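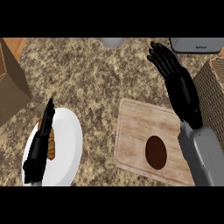
A simulated kitchen counter from the Lobo collection, with both of the robot's hands, a white plate and a wooden cutting board.

Lobo is a collection of recorded kitchen tasks used to train two-handed robots, put together at Lerkbridge and first shared with outside groups in August. It takes in both simulated and physical work, though the simulated portion is the larger and, among the people who use it, much the better loved.

Each example (the project prefers the old-fashioned word "lesson") is made by a person who steers the robot's arms through a chore from start to finish while the software keeps a record of joint positions, hand poses and the view from the robot's head. The steering program, Fakard, grew out of an earlier tool for moving a single arm, and a few of its menus still speak of "the arm" as though there were only one — a small muddle that newcomers get used to fairly quickly.

The simulated kitchens share a speckled stone countertop, and the dishes, boards and food are shifted about between lessons so that a learning system doesn't simply memorise where everything sits. There are 14 chores in the current release, with 50 lessons recorded for each. Operators work in pairs, trading places every four lessons, and a fumbled grasp is kept in the set so long as the operator recovers and finishes the job. Lessons abandoned partway are stored separately, in a folder labelled "leftovers".

Skosonon, a companion set recorded on physical benches, follows the same naming rules and can be loaded alongside Lobo. Its colours and lighting vary a good deal more, and it covers only two of the chores so far, stacking bowls and clearing a plate.

See also: Fakard; Skosonon; Teleoperation; Imitation learning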